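May 11, 2018

Friday, and I stayed at the Braven workshop until they wanted to lock the doors. The arm is finally bolted to its base and does not shake any more. Orysia Hrytsenko lent me her good hex keys and I must return them before the weekend, I should not forget.

I printed the finger pads again, with a finer grid. The old ones were sliding on everything soft. Cloth is still the difficult colour for me, grey on grey, and the program does not know where one fold finishes and the next begins. 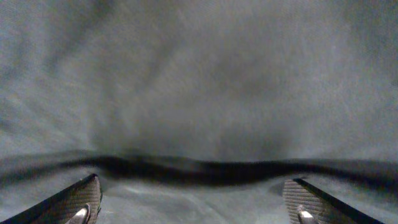
In the evening I changed the closing speed to 70 percent and wrote the number on the masking tape, next to the older ones. Pavliuk thinks I should buy the Juvar motor instead of repairing mine. It is a fair opinion, but I have already spent my parts money until July, and I like to understand my own motor – even its bad habits.

I also began a list for the garments: which have a hood, which have a lining, which have cords. Cords worry me the most. If one goes into the wrist joint I will lose a whole Saturday to take it apart. 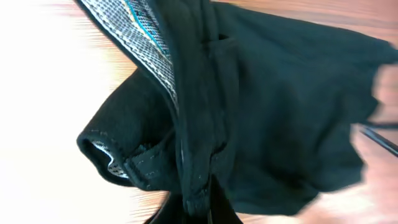

Do I need a second camera above the table?

For folding, I think I do, as the wrist one is too close to know the shape of the whole garment. For picking up only, it can wait.

Tomorrow: tighten the base, charge the drill, bring back the hex keys.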